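Folding small cloths on a table, quick version

Posted Mar 13, 2020 by Italo Bianchini

Short one tonight, got a pile waiting. This is for little cloths: napkins, dust cloths, hankies, the thin ones that won't hold a crease. Towels are a different page.

Step 1. Clear a spot. Light table, plain top, good light over it. Crumbs off first.

Step 2. Find two corners. Don't shake it out and hope. Pinch the heap with both hands close together, then walk your fingers apart along the hem till you hit a corner each side.

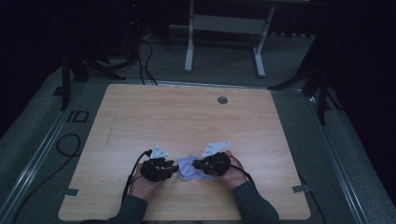

Go slow on this part, it's where most of the time gets lost anyway. If you hit a seam or a tag, back up and go the other way. Thin cotton likes to roll under at the edge so feel for it.

Step 3. Lay it down. Far edge first, then pull toward you. Smooth from the middle out with a flat hand. No tugging at the corners, they go pointy and then nothing lines up.

Step 4. Fold in half, near edge up to the far edge. Press. Turn it a quarter. Half again. So 4 layers, done. Bigger napkins get one more fold.

Step 5. Move it off and check the table. Bare wood before the next cloth, or you end up folding one on top of a corner of the other. Ask me how I know.

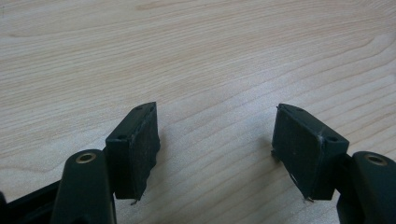

Bare tabletop, pale grain.

Step 6. Sort as you go. Same color together, edges facing the same way, folded side out. I keep to short stacks becuase tall ones lean. Frayed ones go in the rag bag, dont waste a fold on them.

If a cloth is really creased, mist it lightly and leave it flat for a bit. Iron only if guests are coming. 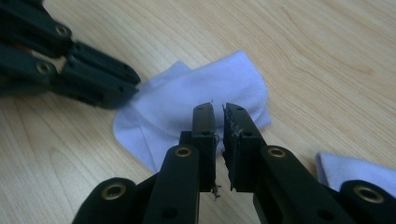
Abella wrote in to say she folds in thirds and not halves, it fits her kitchen drawer better and the hems stay hidden inside. Thirds are fine. Just do the whole stack the same way.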